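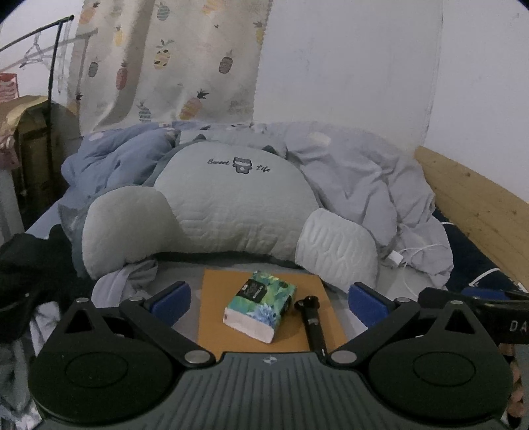

A pillow, a comforter and a pack of tissues, all on one bed.

Why is a bed so puffy?

Air, mostly. Grown-ups pay good money for it.

A comforter is a big cloth bag with fluff inside. The fluff holds lots of tiny pockets of air, and air that can't move about is very good at keeping heat in. The comforter has no heat of its own. You are the radiator, and you don't even get paid.

Now look at the pillow. The stitching on it makes a pattern, and that is called quilting. Stitches go through the layers and hold the filling where it belongs. Without them it would slide off to one end and sulk there. The words "Sweet Life" are embroidered, so they are made of thread too. The bear's head between them keeps nobody warm, but it does its best.

Tissues are thin layers of soft paper, and they are good at soaking things up. You know which things.

Try this at bedtime: put one hand under the covers and leave the other out. Wait while you count to 300. Which hand is warmer? Refugio Becerra's class in Trinonthorpe tried it in February, and 2 of them fell asleep before the end – a very good result for a bed.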